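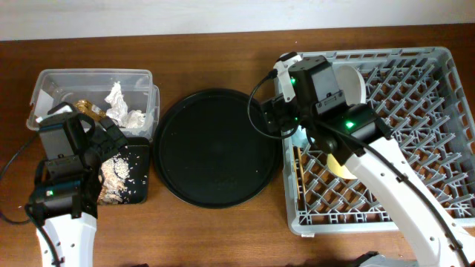

Figure 3. Two-arm table-clearing station, with storage bin, trays and dish rack.

4.2 Equipment budget

We planned the purchase around one task, clearing a table after a meal, and priced every item against it. The two arms took most of the money. Grippers and wrist cameras came next. Table items such as the rack in Figure 3 were bought from ordinary household shops and entered as consumables.

Two suppliers quoted for the arms. Orneck offered the lower unit price but charged separately for mounts, cables and the first year of service. Plurier's quote included all of these and came out 205 euros higher per arm. We chose Plurier, mainly so that one firm would answer for both arms and their cabling. Delivery was promised for May and the order was placed on that basis.

Spare parts were harder to plan. Our first draft set aside 800 euros for gripper fingers and camera housings together. Small, loose material is the reason this line exists. Picking up foil or working over a tray of rice grains brings the fingertips close to hard surfaces many times in a session, and we expected tips to be the first parts replaced. A pair costs 88 euros from Rullik, so we split the line and gave fingers their own entry.

Household items were given no replacement schedule. A bin with a chipped rim can still hold wrappers and tissue, and we kept such items in use. 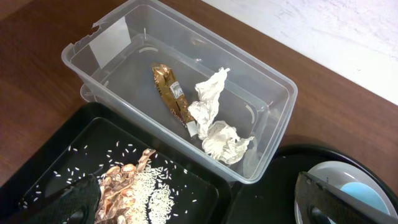
Kocabaş, commenting on an earlier version of this plan, objected that the finger budget was set too low and that tips should be ordered by hours of use, with a full set on the shelf before the first session. We accepted the second point and bought two spare pairs with the arms. We did not adopt the hourly rule, as we had no wear records of our own to base it on. The line will be reviewed once such records exist, and until then any shortfall is to be met from the consumables entry.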